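Showing, then stepping back: teaching by hand and by remote
Speaker notes, Halyna Hrynyshyn

Slots: 25 minutes plus questions. Marta Polishchuk has the clicker for the first part. Slides with no notes below are section titles, just go through them.

Slide 1. Title

Thank Van Wijk for the room. Say who did the work: Marta and I recorded, Ivan Prokopenko built the leader arm, Daryna Polishchuk did the labeling and threw out more than any of us wanted.

Say early that this is a talk about recording demonstrations. Training gets one slide near the end. People who came for network architecture can talk to Ivan at the break.

Slide 2. The two ways we tried

By hand: you take hold of the arm, motors slack, and move it through the task. By remote: you sit at a leader arm with the same joints, and the follower copies you.

We started by hand in July. It is quick to learn. Daryna was recording usable runs on her first morning. Two problems showed up. Your own hands and sleeves end up in the camera views, and the arm feels heavy near full reach, so people take odd curved paths to avoid the heavy part. The policy learned the odd curved paths very well.

Pause here. Someone usually asks about gravity compensation. We had it on. It helps with the weight and does little for friction in the wrist.

Slide 3. The leader arm

Ivan's second version. Light enough to hold for an hour. The trigger under the index finger closes the gripper in proportion, which matters for soft things. The first version had an open/close button and it flattened everything we gave it.

Mention Plaston here: they printed the handles. Left-handed version exists, Hryhorii uses it.

Slide 4. The task

Pick up a wrapped toy sandwich, carry it to the basket, put it in. Easy to say and easy for a person, and it has most of what we care about: a soft object, a shiny wrapper, and a target with a raised rim.

The recording team calls it the lunch task. Use that name from here on so the later slides make sense.

Slide 5. What the wrist camera sees

Let people look at this one before talking.

The sandwich is standing up between the fingers, edge toward the camera, with the basket right behind it. Point out how much of the weave it hides. When you drive by remote and look only at this view, the thing you are holding covers the place you want to put it. Operators learn to look past it to the rim.

Then point to the wrapper near the fingers. Those white highlights shift whenever the wrist turns. Daryna's first automatic check for grip used brightness in that area and it was useless. She switched to finger position and kept it.

The weave is a bit smeared as well. Use that to bring up speed. Wrist views suffer first when an operator hurries, and the remote setup makes it easy to hurry.

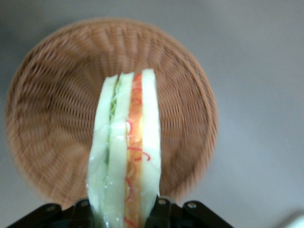
Slide 6. How we ran the sessions

Numbers, read slowly:

1386 recorded runs by remote
164 recorded by hand, all from the first phase
6 operators
10 minutes at the leader arm, then swap

The short turns were Marta's rule. Past that point people's paths get shorter and sloppier, and they stop waiting for the arm to settle before opening the fingers. We tried longer turns for a week and went back.

Between runs the operator moves the basket. We tell them to move it somewhere they would find slightly annoying. Left alone, people put it back in the same comfortable spot.

Slide 7. What we tell new operators

Read these out, they are the part people write down.

Close the fingers until the object stops slipping, then stop.
Clear the rim before you move across it.
Pause over the basket for a moment before letting go.
If you miss, recover and keep recording. Say "miss" out loud.
Do not start over because a run looked ugly.

The fourth one cost us the most. In the first phase everyone deleted their misses, and we had a policy that had never seen a miss. When it dropped the sandwich it carried on to the basket with empty fingers and opened them there. Show the clip if the sound is working — Hryhorii laughing is most of the sound.

Slide 8. Training, briefly

One slide only. Same network for both sets of runs, same settings. The remote set did better, but it is also the larger set, so do not claim more than that. Ivan wants to rerun it with equal counts. If someone presses, say so.

Slide 9. What we still get wrong

Delay. The link at Bistitz has a small lag and operators adapt by moving in little steps. You can pick out the Bistitz runs from the joint plots without reading the labels.

Force. The operator feels nothing through the leader arm. We squeeze by eye. Drula has a handle with feedback on loan to us from next month, no results yet.

Slide 10. Contact and questions

Leave this one up. If there is time, offer the leader arm on the side table. Two people at a time, and Marta holds the stop button.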